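## The Second Life of the Carrier Bag

Thin plastic bags take up little space one at a time. Stored loose, they trap air, slide out of drawers and tangle with each other. Silvia Zeman, who writes the household storage guides at Trallby, measured the problem in May with 80 bags taken from ordinary kitchens. Stuffed into one another, they filled a deep drawer. Folded flat, the same 80 fit in a shoebox.

Her method needs a smooth, hard surface. Cloth grips the film and holds the creases in place. The bag is laid down with the handles away from the body, and the air is pressed out from the closed end toward the opening. It is then folded lengthwise to a strip 5 centimeters wide and rolled from the base.

A badly crumpled bag takes longer. Zeman opens it fully, pulls the side gussets out and flattens it by hand before the first fold.
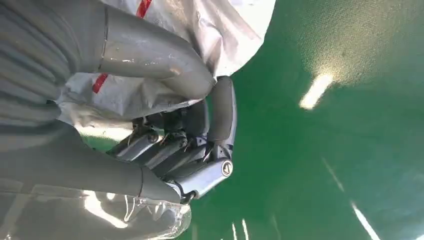
Sorting comes before any folding. Bags with holes go to film recycling where a drop-off exists. Bags that have held raw meat are thrown out. Igor Rusnák, who designs drawer inserts at Dokport, recommends keeping 12 in the kitchen and moving the remainder to a closet. His inserts hold the rolls upright, open end down, so that one can be removed without disturbing its neighbors. Thicker bags should have their own row, as they unroll under their own tension.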